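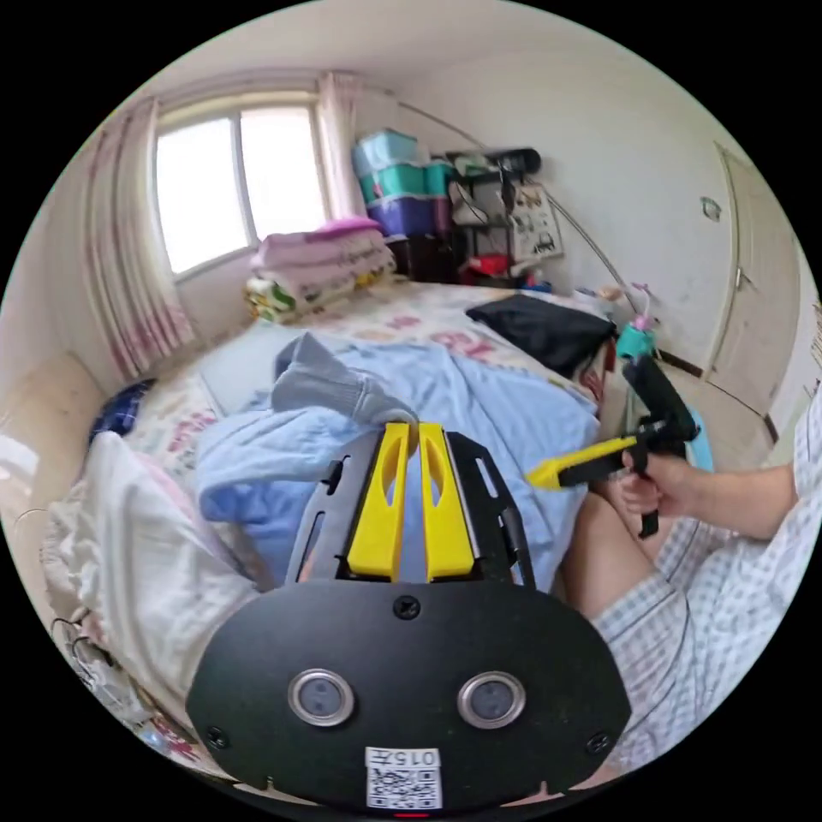 **Laundry week with the hand-held grippers**
August 2, 2023

We're teaching a robot to fold and sort by doing it ourselves, one gripper in each hand, and I can't get over how much fun it is. You squeeze the trigger, the yellow fingers close, and everything you do gets saved for the Jastar arms to learn from later. No joystick, no headset, no waiting for an arm to catch up with you! Irja Hämäläinen set up the first version of this at our Falstead workshop in March, and it's since spread into bedrooms, kitchens and one very patient person's garage.

The photo at the top is from the bedroom set. It's my favourite of the lot, so a few notes to go with it.

**The cloth.** Grey knit, bunched up on the bed, just past the tips of the fingers. Knits are a great test. They stretch, they sag, and they never land the same way twice, so you get a different pickup every time you drop one.

**The grippers.** 2 of them on this job, one per hand. The near one is 015, with its sticker and QR code on the back. Scan the code before you start, please! We lost an afternoon of good folding at Benavides when two people swapped grippers over lunch and the recordings ended up under the wrong numbers.

**The bed.** A flowery sheet with a rumpled blue blanket over it, and I love that. Our early demos were all done on a bare grey bench, and the arms got very good at bare grey benches. Real bedding has colour and creases.

**The light.** Bright daylight at the window. Keep your curtains however you normally have them. We want mornings, evenings and lamps as well.

So far we have 3,000 demonstrations, and 87 of those are mine (slow ones, I'm told, but tidy). Sornska is taking the next batch, mostly towels and pillowcases. If you've borrowed a pair, work at the speed you'd fold your own washing, and if you fumble a pickup just keep going and try again. Leave the fumbles in. Irja likes those best.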